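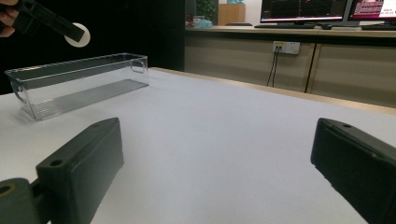
A kit that sells for $3,447 should be judged on an ordinary day's work. The Stollari kit from Plastia is a pair of hand-held grippers with a camera on each, a charging base, and a year of the company's upload service. You pick things up by hand, the cameras record it, and the service turns the recordings into training data for a robot arm. I think it is worth buying for a small shop, with reservations, and the reservations have more to do with the service than the hardware. Take the clear plastic bin at the left of the table. You can see the white tabletop straight through its walls, and the handle cutouts and the ridges in its floor are what give it away. A lot of demo videos use bright bowls on dark mats. Our parts come in clear bins, and a kit that only does well with bright bowls is no use to us.

We had ours on a trial that started in July. Setup took most of a morning. The printed guide is short and mostly correct, though it sends you to a settings menu that has since been renamed. After that, anyone in the shop could pick up a gripper and record a usable take by lunch. I have used arms that you teach with a pendant, and I wouldn't go back to one for this kind of job.

The case for a tool like this is that people already know how to move their hands. You don't need to write a program to show it how to put something in a box. You do need patience. Plastia suggests 100 takes for a simple pick and place, and I would treat that number as a floor. Our first set was smaller, and the trained arm kept hesitating over the rim of the bin.

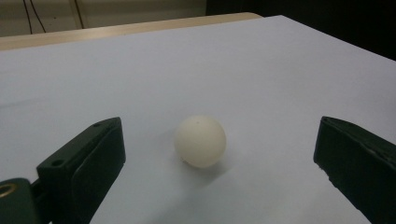

The fingers are the part of the kit I have the most mixed feelings about. They are big, square blocks, good for boxes and bottles and clumsy for anything thin. They open wide enough to leave plenty of room on both sides of a ball the size of a ping-pong ball, so you don't have to line up carefully before you close. That saves time on every take. But look at the lower edge of the right finger, which is rough and a little chipped. Plastia sells replacements only as a full set. A maker that expects you to record all day should sell one finger at a time.

The service is where I would push harder. Uploads are slow in the afternoon, and a take that fails the quality check comes back with a code and no explanation. One of ours sat in the queue until Tuesday and was then rejected. The license covers 2 users, and adding a third means moving to a plan with a 12-month term. Trilano, which sells a similar kit, lets you keep and process your own files on your own computer. Its grippers are heavier and I like them less, but I never had to ask permission to open a recording.

Support was decent. They answered in a day, and the answers came from people who had clearly used the product. I would still rather have a list of the error codes.

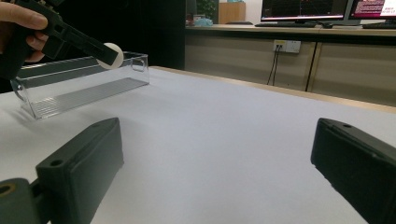

Gráinne Rafferty read a draft of this and thinks I am too hard on the service and too easy on the price. Her view is that most small shops will never process a recording themselves, whatever they say when they are shopping, and that a slow upload matters very little if the arm works at the end of it. What she minds is paying for two grippers when a good share of jobs can be taught with one.

She has a point about the second gripper. Plastia should offer a single. I don't agree on the files. A shop that stops paying after the first year loses access to the stored takes after a short grace period, and those takes are hours of somebody's work. I would buy the kit at the current price and download everything at the end of each week. If Plastia changes the storage terms, I'll drop that advice.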